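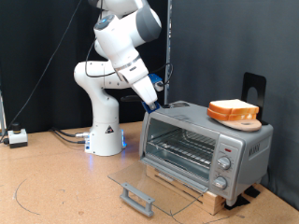

3. Bench layout and oven fixture

Figure 2. The arm and the toaster oven on the cork-topped bench, with the oven door folded down and two slices of bread on the round board.

3.1 Placement of the arm and oven

The work was carried out in the Fisgate shared workshop, on a bench that other members also use. All parts of the layout therefore had to be lifted off at the end of a session and put back without a full recalibration. The arm stands at the left of the oven, with its base directly on the cork surface (Figure 2). In this position the gripper can work above the oven top with the forearm angled down to the right, and the elbow stays above the height of the cabinet.

The oven is raised on a wooden block platform. In the first layout it stood on the bench itself, and the wrist came close to its joint limit whenever the gripper was lowered to the height of the rack. Raising the oven removed the problem for the front half of the rack. The rear half still calls for a change of elbow pose part way through the move, and this was left as it was.

The door opens downward and, when fully open, extends well forward of the cabinet. This area of the bench was marked as a keep-out zone in the planner. The zone applies at all times, whether the door is open or shut, as the controller has no sensor on the hinge. A micro switch was considered and put off to a later version of the build.

3.2 Bread station

Bread is presented on a round wooden board on top of the oven, towards the right side. The slices are stacked. Two were used in each trial, and the upper one was always taken first. The top of the oven was chosen over a separate stand because it shares a datum with the rack: if the oven is moved, one offset corrects both positions. Its drawback is heat. All trials reported in this paper were run with the heating elements off, and no claim is made about grasping from the board when the cabinet is warm.

Fresh sliced bread deforms under a light grip and does not recover its thickness. The closing width was therefore set by hand for each loaf and held constant until the loaf was finished. Force control was not used. Crusts proved easier to hold than the crumb face, and the approach path was written so that the fingers come down on opposite crust edges.

3.3 Control software

Motion commands are sent by Nidell, a small sequencing program written for this build. Each task is stored as a plain text list of poses with a speed and a gripper width on every line. Nidell checks each line against the keep-out zones before the first move is made and refuses the whole list if any line fails. Poses were taught by hand guiding and then edited in the file. Logging is handled by Tamiru, which records joint angles and gripper width to a single file per trial.

The two control knobs on the oven are set by hand. Turning them with the gripper was outside the scope of the work.

3.4 Trial procedure

A total of 34 trials were run in March 2018. Before each one the board was returned to its place, the door was opened fully by hand and the arm was sent to its start pose above the left rear corner of the oven top. The operator then stepped back to the stop button and started the list. A trial was ended early if a slice left the board without being held, or if the arm raised a contact fault.

In 2 trials the list was refused by Nidell after the platform had been shifted and the offset entered with the wrong sign. These are kept in the log but are left out of the results in Section 4. The pose files and a drawing of the platform are held in the Lararov project folder.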